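Household Tasks Programme: Progress Note

The Grevness programme on machines for everyday chores has completed its spring round of trials. Members will recall that the programme asks a narrow question: can a machine put a household surface in order without help from a person?

The round comprised 1437 attempts, shared between the Jarnow and Hundetis sites. Wiping and stacking gave steady results. Tidying of small items remains the weakest area, and keys the hardest item within it — they lie flat, slide when touched and catch on one another. Drinks cans and jars are handled with more confidence, although a can on its side is still treated as a separate task.

The next round will set 200 attempts aside for mixed tabletops, with padlocks, keys, jars and cans together. The Matić scoring sheet will be used at both sites so that results can be compared.

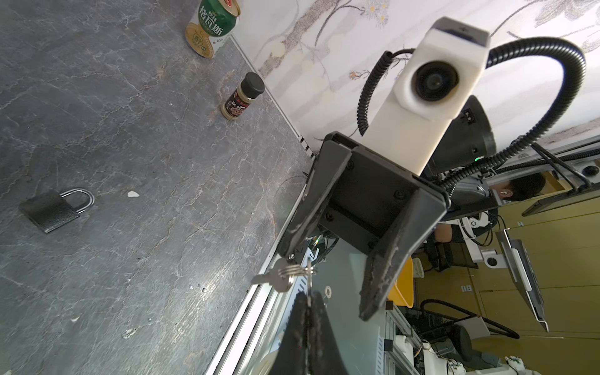 Can a household machine be left to clear a table by itself yet?

Not at present. Simple tables can be cleared under supervision, but the programme does not advise leaving any machine unattended among small or breakable items.

Sites wishing to join the next round should write to the programme office before the end of January.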